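Stop Grading the Robot

I've been helping out with the robotics club in Brulldale for two seasons now, and I have one complaint - we score the wrong thing! At the Nitholm meet in July, a team got zero points in the pick-up round because their gripper missed three times. Fine, rules are rules. But those kids had recorded 400 practice grabs by hand, thrown out the bad ones, and could tell you why each one was bad. Where's the box on the score sheet for that?

My friend Thitima Paisan, who judges at Wisano, thinks I'm being soft. She says a robot that can't pick up a block is a robot that can't pick up a block. Okay, sure (she's got me there).

But come by on a work night, when everybody's got a cable to step over and an opinion about it, and tell me the learning is in the final run.
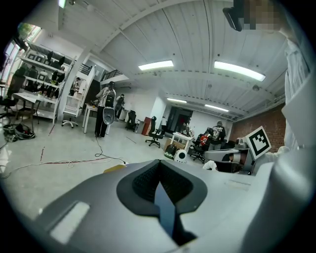
So give the notebook half the points. Let teams talk through their worst run for two minutes, and let the judges ask rude questions. I'd bet the kids would pick that over another trophy - and I'd definitely drive out to watch it.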